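Search this site Go

Wilfredo Layug started cleaning offices at night, two buildings, no car. Now Cosgrove has over 80 on payroll. "I had 2000 dollars and a bus pass," he says. Talks fast, checks his phone alot.

Hardest part? Keeping people. "You pay late once, they're gone. December nearly killed us."
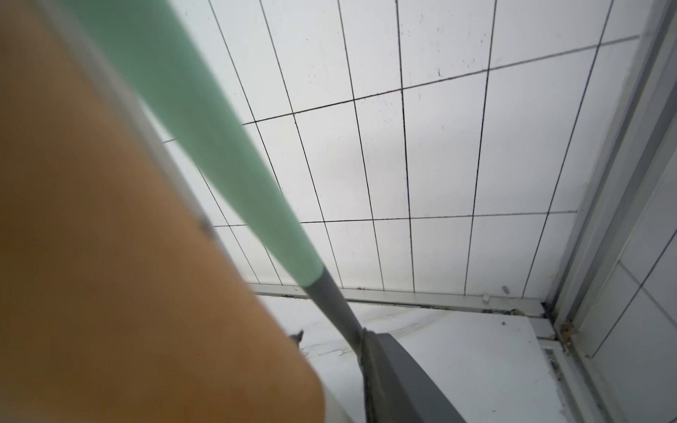
Flat mop with a green handle.

He wont bid on hospitals. Too much paperwork. Schools, maybe. "Ask me next year." Then he's up, looking for his keys.

Last updated 5th January
Contact | Copyright Umudmont | Back to top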